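Support ticket: Jar handling task, seasoning line trial
Site: Derura, second floor
Opened by: Ditte Laxdal
Assigned to: Berkay Demirtaş
Status: Open, awaiting reply from site

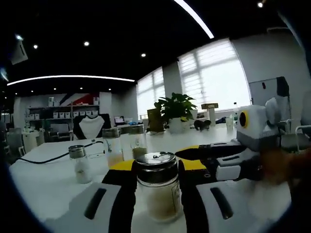
Summary of the issue as reported in January: demonstrations recorded with the two hand-held grippers are rejected at upload when the jar is turned during the grasp. Staff repeat the recording, and the packing shift starts late.

Entry 1, B. Demirtaş. Logs reviewed. Of 175 recordings submitted, the rejected ones share a tracking loss at the moment the second gripper approaches the lid. Please confirm that both units were restarted before the session.

Entry 2, D. Laxdal. Restart confirmed at 7:40. Operators also ask whether rejected recordings count toward their hours. Two of them have moved from hand filling to this work and their targets have not been revised.

Entry 3, B. Demirtaş. The time limit has been raised to 300 seconds on your account. The question of hours is outside the scope of support — it has been forwarded to Malcolm Ellwood.

Entry 4, M. Ellwood. Time spent on rejected recordings is working time and will be paid as such. Filling targets are suspended for both operators until the trial ends.

Entry 5, D. Laxdal. Received. Uploads will be tested again with the early shift. Please keep the ticket open.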